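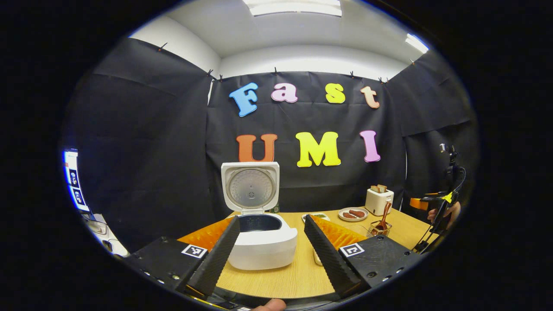
A rice cooker should be the first thing anybody buys for a small kitchen, according to Jerome Yap, and the stove can wait. He said so more than once on Thursday, to the people on his left, to the people on his right, and finally to everyone in the Alico building on Lindholm Street, where Ulier's one-table breakfast course got going again for the summer.

5 min read

Plenty of people in town seem ready to agree with him. The July course teaches a full hot breakfast made with plug-in appliances on a single table, and both evening groups filled up before the sign-up sheet had been on the wall for a week. If you missed out, don't despair – more dates are coming, and the details are further down.

The idea is wonderfully simple. You get one table, one rice cooker, one toaster and 30 minutes. At the end of it you sit down to rice, toast, something green and a couple of sausages. No burners, no oven, and very little to wash afterward.

Brock Chan runs the course and has the happy energy of somebody who would gladly eat breakfast three times a day. He started cooking this way in a rented room over a hardware store, where the lease didn't allow a hot plate and the shared kitchen was two floors down. "I ate cereal for a month and I was miserable," he said. "Then my aunt gave me her old rice cooker and I was a new man."

The setup at the Alico building is a cheerful one. There's a light wooden table against black fabric, with big foam letters in candy colors across the backdrop, and most of the kitchen things are white enough to stand out nicely. The rice cooker gets the place of honor at the front, and with the lid flipped up you can see the dimpled silver plate on the inside, which most of us never look at and which Chan would like us to look at a lot more often.

He spent a good part of Thursday evening on that lid, in fact, and it was far more interesting than it sounds. Starch collects on the inner plate and around the steam vent. On many models the plate pops off for washing, so check the booklet that came with yours, and let everything cool down with the plug pulled before you start. Warm water, a drop of dish soap and a soft sponge will do it. A cotton swab is good for the vent. Then dry the plate well before it goes back on. Several people in the group admitted they'd never cleaned theirs, and one woman wanted to drive home and do it right then.

Then came the order of work, and I have to say I've already changed my own mornings to match. Rice goes first. Chan rinses it in a separate bowl until the water loses most of its cloudiness, tips it into the inner pot, wipes the outside of the pot with a towel and only then sets it in the cooker. A small batch of white rice will usually be done inside the half hour. Brown rice won't, and he was very firm about that. If you love brown rice, use the timer the night before if your cooker has one, and follow the maker's instructions on soaking.

While the rice cooks, you wash and chop your greens. Bok choy, spinach, broccoli, green beans, whatever looks good at the market. Chan likes to steam them in the basket over the rice for the last few minutes, for cookers that come with a basket. His plates of greens are small on purpose. "People pile it on and then they feel bad about leaving it," he said. "Give yourself a little plate. You can always have another little plate."

Sausages were the big debate of the evening! The course uses the fully cooked kind, which only need to be heated until they're steaming hot all the way through, and Chan warms them in the same basket on a piece of parchment. Yap doesn't care for this at all. He wants a browned sausage with a bit of snap to it, and he thinks you should brown a batch in a skillet on Sunday and reheat them through the week. They went back and forth on it for a while, very good-naturedly, and the group ended up trying it both ways. My vote goes to the browned ones. Sorry, Brock.

Toast goes last, always. It takes a couple of minutes and it's at its best the moment it pops, so Chan waits until the rice has switched over to warm and the plates are out. He parks the toaster toward the back corner of the table, so that nobody reaches across it, and he keeps the space over the slots clear. A small brush stands in a glass close by on his own counter at home for sweeping up crumbs. The crumb tray slides out on most toasters, and it should be emptied a lot more often than most of us empty it. Unplug first, please, and never go poking around in there with a fork.

The bread on Thursday came from Ristach, the bakery two doors down, and it was gone before the butter was. Their sandwich loaf is a little wider than the supermarket kind, so check your slots before you ask for thick slices. I had mine with marmalade and went back for the heel.

One practical point came up again and again in the questions, and that was the outlet. A rice cooker and a toaster both draw a fair amount of power, and a toaster draws more than people expect. Chan plugs each one straight into the wall and stays away from extension cords and crowded power strips. In an older apartment it may be worth running one at a time, and the order of work above happens to suit that pretty well. By the time the toast goes down, the cooker has finished its hard work.

Steam was the other thing. A cooker pushed under a wall cabinet will leave the wood damp day after day, and the finish won't thank you. Pull it out to the front of the counter before you switch it on. The same goes for opening the lid – lift it away from your face and let the first cloud go by.

What I enjoyed most was how friendly the whole evening felt. People had brought their own rice paddles to compare. There was a long and very warm discussion of what to do with the rice that sticks to the bottom (soup, said one side of the table, and fried with an egg, said the other). Leftover rice should go into the refrigerator quickly in a shallow container with a lid, and Chan would like you to eat it by the next day. A small lidded container lives right behind the cooker in his kitchen so that he doesn't forget.

Yap, who'd come along last summer as a beginner and hasn't missed an evening of it this time, brought recipe cards. He printed 100 of them on heavy paper at his own expense and they are lovely, with the water line for one cup and for two marked on a little drawing of the pot. The one for ginger rice with scallions is already stuck on my refrigerator. There are still cards left at the front desk, and they're free to anyone who stops by.

The Lindholm Street course costs $2 an evening, which covers the rice, the greens and the bread. Bring your own plate and fork if you can. You don't have to bring a cooker, but if yours has been acting strange – boiling over, scorching on the bottom, shutting off early – Chan is happy to talk it through with you. Often the answer is that the heating plate or the bottom of the pot has a grain of rice stuck to it. For anything to do with the cord or the wiring, take it to a repair shop or retire it.

New dates will go up on the board in the Alico lobby, and you can put your name down at the desk any weekday until 6 p.m. Children are welcome with an adult. The next round adds oatmeal made in the rice cooker, along with steamed eggs and a banana bread that Chan promises will come out of the pot in one piece. Yap has his doubts about the banana bread. Both of them will be there, and Ristach is sending raisin loaf.

Search this site
Enter keyword
Go

Recent items
Ristach bakery adds a Sunday rye
Lindholm Street sidewalk work wraps up early
Where to drop off small appliances in Ulier
Farmers market: the beans are in
Alico building lobby gets its benches back
Readers' favorite ways with leftover rice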